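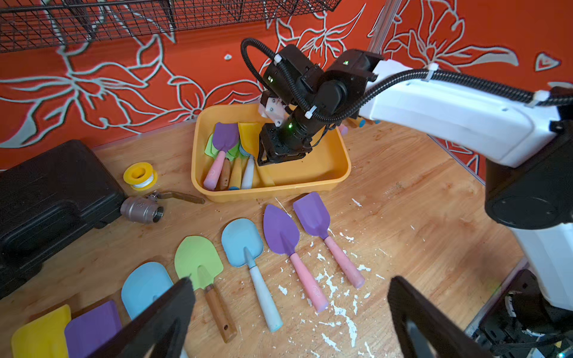 25/07/2020

Okay, today was the day I finally dealt with the sand toys, which I have been promising to do since school let out. I had my coffee, I put my hair up, I told everyone I was busy, and then of course I spent half the morning looking for the box with the party plates in it, so it was nearly lunch before I even started. Typical me!

The garden kit is for the kids' corner at Junemgate. Soledad Ulloa and I said yes to running it way back in the winter, when September felt like another planet, and now I'm the one with shovels on every surface. I don't mind really. I like toy shovels. They're such cheerful things, and I'm a sucker for that purple one with the pink handle (who decided on purple and pink? I want to shake their hand). It's so much nicer than anything I dig with in my own yard.

So the yellow tray is the shovel tray now. I tried them lying flat and I tried them all facing one way, and in the end I let them be a jumble, with blades up and handles wherever they felt like going. Soledad would sort them by color. Soledad isn't here! She's in Cáceres with her mother and sends me pictures of her lunch.

I still love working against that orange wall, by the way. When I first saw the big white flowers on it I thought it was a lot, all those petals and curly stems, and then I found the little heart hiding in the pattern up on the right and that was it, I was sold. I look for it every time now. Anas Hegazy says he has never once noticed it, and he has been in that room as often as I have, so I don't know what he looks at.

Speaking of Anas, he phoned to ask if I'd seen his thread seal tape, the one on the yellow spool. Yes, Anas, it's on my table, next to the black carrying case, where it has been rolling into my elbow. He needs it for the outdoor faucet, and he wants that done before anyone lets kids near a pile of dirt, and he's right, because last year we carried water over in a soup pot and I had wet shoes until dinner.

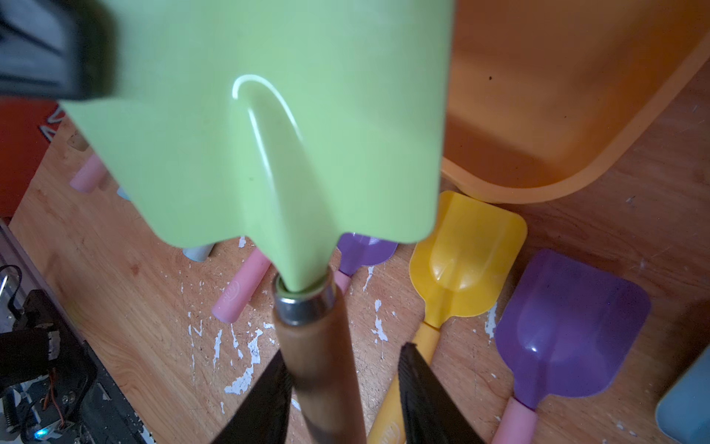 The green ones with the wooden handles are the ones I'd keep for myself if I could get away with it. They've got that good wide blade, pointed at the bottom, and the shiny metal collar where the handle goes in, so they look like a real spade that got shrunk and painted the color of lime sherbet. I had one almost like it when I was small, only red, and I buried my aunt's house keys with it. We did find them. It took until dark.

Anyway, I wrote labels, I ate a peach over the sink, I wrote more labels. The Grikberg order came to 304 in the end with the shipping, which made me wince a bit, but that covers the seed packets and the little aprons too, and I'm not opening that spreadsheet again this week. I still have to call Waltach about the potting soil. They said 30 bags, I'm nearly sure they said 30, and then the email says something else entirely, so somebody over there needs a coffee as much as I do.

Also on my mind: do we want watering cans? Soledad says yes, Anas says absolutely not, I say one, a small one, and we take turns. I'll ask again when she's back.

My feet hurt and there's tape stuck to my sleeve. Going to water the tomatoes before it gets dark, and then bed.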